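Kerside Robotics Newsletter
30 Aug 2021

Opening doors in simulation: first results from the Wanton project

Readers of the spring issue may remember that our group started to work on door opening together with the Requena lab. The question was simple to write down. Can an arm learn to open a door it has never met, if all its practice took place in a simulator? We can now report the first part of the answer, and it is more encouraging than we expected in the winter.

The method has two stages. In the first stage the policy sees everything the simulator knows: the position of the handle, the angle of the hinge, the friction of the latch. This teacher learns quite fast. In the second stage a student policy must copy the teacher, but it receives only the view from a camera at the wrist and the joint angles of the arm. The student never gets the handle position as a number and has to find it in the picture.

We trained on 900 doors, generated with our own tool, Pestier. It changes the panels, the colour of the wood, the type of handle, the height of the handle and the light in the room. Double doors were added late, and they made more trouble than all the rest. With two handles so near to each other, the early student often moved to a point between them and stayed there.

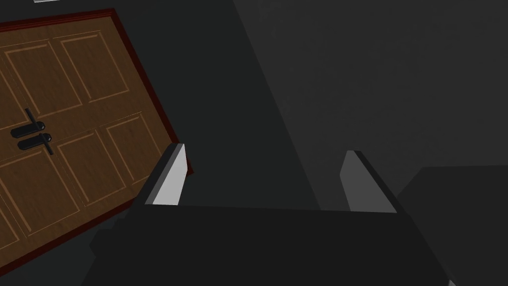 A double door in the simulator, seen over the open gripper. The two black lever handles are close to the seam.

To solve this we changed the loss in the second stage. The student now has to say which leaf it will open before it starts to move, and it is punished a little if it changes its mind on the way. We also start many episodes with the wrist turned, so the door looks tilted in the view. Before this change the student had learned to trust that door edges are always vertical, and a small rotation was enough to confuse it.

For the test we kept 500 doors that were not used in training, and we repeated the whole training with 3 random seeds. The new student was better than the old one with every seed, and the gain was largest on double doors. Dark rooms are still a weak point — when the wall and the furniture have nearly the same grey, the arm sometimes touches a cabinet with the back of the hand. We do not have a good solution for this yet. More variation in the light helped only a little.

Transfer to the real arm is planned for September at Requena, where five doors are being prepared in the corridor behind the workshop. Pestier will be shared with partner groups after that, together with the door files. If your group wants to have it earlier for its own tests, please write to the newsletter address and tell us which simulator version you use.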